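Re: [juhl-parents] Meet travel and the summer training block

On 20th March the team desk wrote:

> Two things for the Level 6 and up families. The club has been
> offered a place at the Nendberg invitational next season, and
> the board wants to know by the end of the month whether enough
> of us would go. It is a two-day meet with one overnight stay.
>
> Second, the summer block. Last year we ran four weeks at our own
> gym. This year there is a chance to share the hall at Vutley,
> which has a full-size spring floor and a loose foam pit. We would
> have to pay for hall time up front.
>
> Please reply to the list and not to the office address.

Replying to both points, the meet first.

We are in for Nendberg. Our daughter went there with her old club two seasons ago. The warm-up gym is separate from the competition hall, so the girls get a proper touch on every event before they march in. The drawback is the schedule. Sessions ran late both days, and the last awards were handed out well after dinner time. If we go, I would ask for a morning session for the younger group.

On the hotel, please book a block early. When we left it until February the only rooms left were on the far side of the river, and we had a 40 minute drive in the dark to make check-in. The place next to the sports center does breakfast from six, and you can walk to the hall.

I would also like the club to decide on the entry fee before anyone signs up. Last season some families paid per meet and some paid into the team account, and it took until the end of the season to sort out who owed what. One amount, due on one date, would be easier for everyone.

Food at these meets is always a question. The snack stand at Nendberg sold hot dogs and candy and not much else. Most of us ended up bringing our own lunch, and a shared table worked well. Rice, noodles, cut fruit and boiled eggs all went fast. I can bring a cooler and the small rice cooker again. If somebody else takes drinks and cups, that covers most of it. Please no nuts, we have two allergies in the group.

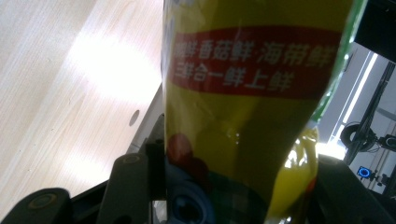

Yellow bottle, red band with white Chinese lettering.

Now the summer block. I have the price sheet that Vutley sent out to clubs. Hall time for the block is 3000 if we take mornings only and 4000 for full days. That covers the floor, the pit and both sets of bars. It does not cover our own coaches' hours, which we would pay anyway.

My vote is for mornings only. The girls are still on a school-year rhythm when the block starts, and by the second week last summer most of them were worn out after lunch. The coaches said the same at the parent meeting. Three good hours on a spring floor would do more for their tumbling than six tired ones. It also leaves the afternoons open for those who have other camps or who need to get home by bus.

Two questions I could not find an answer to in the sheet:

Is there a minimum group size? The block needs at least 10 gymnasts to make sense at that price, and I don't know how many of the older girls are staying in town.

Who covers insurance in a shared hall? Our policy with Hundar names our own gym as the training site. I read through it last night and could not see anything on rented space. Somebody from the board should call and get it in writing before we pay a deposit.

For getting there, the 154 bus stops in front of the hall, but the first one arrives ten minutes after the block would start. Either we start a little later or we set up car pools. I can take four in my car on any morning except the first week, when I am on early shift. We live on the north side of Juhl, near the water tower, and can pick up along the main road.

One last thing, a bit off topic. There is a pair of grips, size 1, in the lost and found box by the chalk stand. They have been there since before the winter break and are hardly used. If they are not claimed they go into the loaner bin.

Please send your yes or no for Nendberg to the list with your gymnast's level, so the team desk can count by group.

Thanks,
a Level 7 parent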